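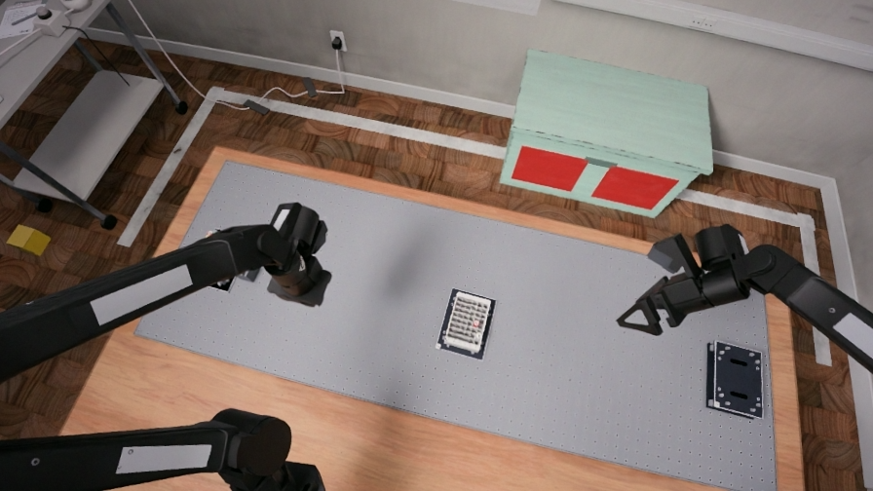
Revathi Joseph

My two-arm cell in Keltau has started missing its rack, and I've run out of things to poke at. I inherited the scene file in December and it ran fine until I re-imported the arms with the newer joint limits. Now the left arm comes in crooked on the approach and clips a divider on maybe every third pick, always on the same side. The right arm seems okay, but it does less of the fussy work so I'm not sure I'd notice. The white rack sits on its black square base near the middle of the breadboard plate, so both arms should have an easy reach to it, and I didn't move either one (I swear!). I let it go overnight and it stopped at episode 1,769 out of 2,000 with a collision fault on the left wrist.

Things I've done already: reset both arms to home, reloaded the gripper model, slowed the approach down to 25 percent. Slowing it down made the bumps gentler and that's all it did. Do I redo the whole calibration, or is there something smaller I should check first? A full redo takes me most of an afternoon because I have to teach the poses for both arms again, and I'd love to skip it – I have a demo for the Zapata people coming up.

Oh, and the arms look right when I stop them just over the rack. The trouble only shows once the fingers go down in.

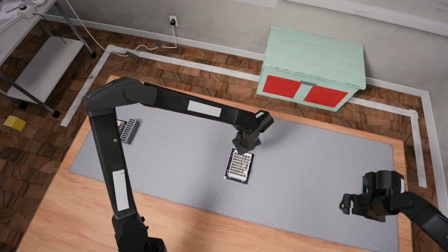
Troels Ragnarsson

Reinstall Keltau. I had something like this on an old version and a clean install cleared it up. Also check your units, the importer loves to mix up mm and m, although I guess then you'd be missing by a mile.

Hilde Verschueren

I wouldn't reinstall anything yet. Had pretty much this same headache with our Latano cell last spring, and it was the tool offset. When you re-import an arm, Keltau puts the tool point back at the wrist flange default, and if your old file had a hand-typed offset, it's gone without so much as a warning. Straight down over the rack you might never spot it. As soon as the wrist tilts, the error swings out sideways and you hit a wall.

So open the left arm, go to Tool, and compare it to the old scene file. You kept the old one, right? Ours was 37 mm in Z and the new file said zero. Type it in, save, then close and reopen the scene, as the planner hangs on to the old value until you do.

After that, run a few picks by hand with the wrist view open. Put tubes in different parts of the rack, some far up and some down toward the bottom edge, and step each approach slowly. 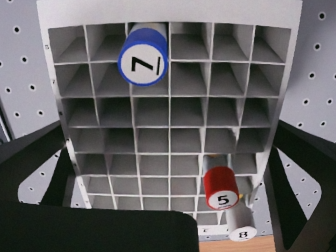
If the miss is the same size everywhere, it's still the offset. If it grows as you go down the rows, your rack frame is rotated a hair against the plate, and that's a different fix – re-teach the rack from its corners and leave the arms alone. Takes me ten minutes with coffee. Either way you don't need to teach all the poses over again, they hang off the rack frame and come along with it.

One more thing, do the right arm too even if it seems okay. It went through the same import. And put your approach speed back up when you're done, I forgot mine for weeks and thought the planner had gotten slow.

Revathi Joseph

It was the offset! Left arm said zero, old file had a number in it. The right one was zeroed too, so thank you for that nudge. I haven't tried the overnight run again yet, but I stepped through a bunch of picks and the fingers went in clean. Troels, I checked the units as well and they were fine.

Bienvenido Buenaventura

Adding for anyone who finds this later: you can lock the tool offset before importing. Right-click the arm, Keep Tool Data. It's off by default, no idea why.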